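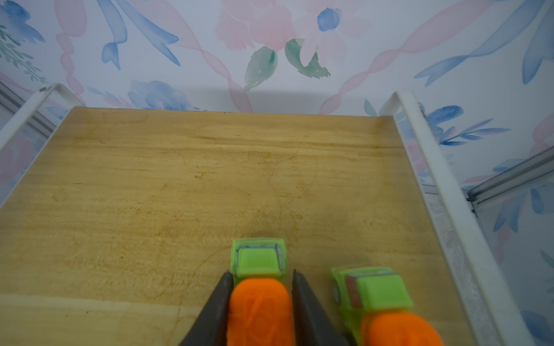

The Case Against the Thirty-Day House

By Nawal Bouazza

Every November the same promise comes around. Give us 30 days, says the plan, and you will live with less and feel better for it. This year's version comes from a company called Clevine, and three people have now sent it to me.

I read the whole thing. You start by getting rid of one item, then two, and so on up the calendar. Along the way you are invited to buy storage bins, a label maker and a members' guide. I have trouble with a program for owning less that has a checkout page.

My bigger doubt is about the numbers. Clevine says its average member let go of 1,898 objects last year. Who counted? Does a box of paper clips go down as one thing or over 1,000? Nothing on the site explains it, and I wrote to ask on a Monday and got back a discount code.

I don't doubt that some people own too much. I moved from Velham to Ondley with 7 boxes marked "kitchen" and have yet to open two of them. But I also gave away my aunt's soup pot in an earlier fit of tidying, and I have bought three worse ones to replace it — so much for saving space.

Keeping things is treated as a weakness in these plans, a kind of fear. Sometimes it's plain good sense. A coat that fits, a drawer of odd screws, a table with marks on it: people used to hang on to these without needing a theory.

If the spare room bothers you, clean the spare room. It took me one Saturday and cost nothing, though I'm told the label maker is very good.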